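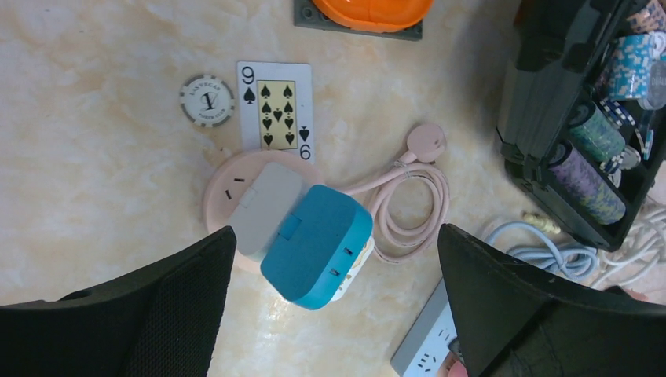 Tabletop sorting cell, wrist camera view: adapters, power strips, a card and chips.

Home About Cells Open Day Contact
Search this site Enter keyword Go

About Uridum

Uridum builds and tests gripping systems for mixed small parts. The company works out of one building in Derness with a staff of 22. Ileana Coman heads the test group and runs the public demonstrations.

Most of our work concerns objects that are hard to separate: coiled cable, plug adapters resting on one another, thin flat items such as playing cards. The two-finger gripper is the standard tool. Finger pads and tip angles are changed to suit the parts, and each change is logged against the pick records for that cell.

Open day

The building is open to visitors twice a year. The last open day was 5/23/24. Visitors saw the Stilimora cell at work on a marble-patterned table with household and game items on it, including a chip case and a nine of spades. Groups were limited to 10 people. Each session consisted of a short talk on grasp planning, a run at normal speed, and a run at reduced speed with the wrist camera feed on the wall screen. Questions were taken at the operator station.

The Laur cell, used for cable routing, was shown powered down with its covers off.

School and trade groups can book a separate visit from June on. Allow 2 hours. Closed shoes are required on the test floor, and bags stay at the front desk. Send requests through the Contact page with the group size and a preferred date.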